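Is the Cerodmont open day worth it with kids?

Prenari
Thinking of going in October. Are the robots doing anything, or is it 46 posters and a free pen?

Gimier
We went last time. Skip the talk, go straight to the laundry table – two arms, a bin of clothes, and a patience I have never brought to a shirt. Mine stood there for 10 minutes, which is a family record.

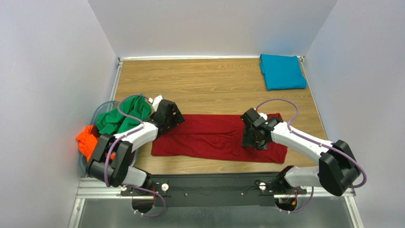 Get there early if you want a spot at the front. Parking is up to 7 dollars and the coffee is worse than the parking.

Nông
Pens were gone by noon.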